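**Jaltcombe workshop builds a two-armed flower arranger. Florists can relax for now.**

January 2026

Members of the shared workshop on Hundow Street have spent 20 weekends and a good deal of their own money on a pair of robot arms meant to put dried flowers in vases. Guangming Shao, who leads the build, calls it a test of "delicate handling." The flowers, judging by the table, have opinions about that.

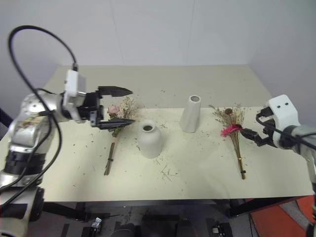
## Slow going

Shao's log lists 764 attempts so far. He would not say how many ended with a bouquet in a vase and no human help, only that the number is "going up." The arms run on code the group wrote at home, and each bundle has to be laid out by hand before a run starts.

Dried stems are a fair choice for a hard test. They snap, they shed, and no two bunches are the same shape. But a taller vase with pink blooms in it doesn't tell a visitor much about the next one, and the short, round vase has to be filled too.

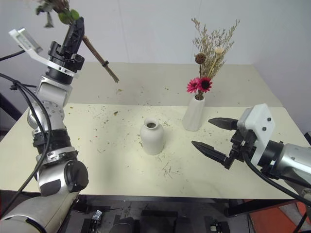
Ruth Chambi said she would be more impressed if the arms could sweep up afterward, and asked why the workshop's $200 parts fund should go to a job she can do in a minute. Shao said the fund paid only for cable and screws.

The group plans an open evening in the spring. It has room for 6 visitors at a time.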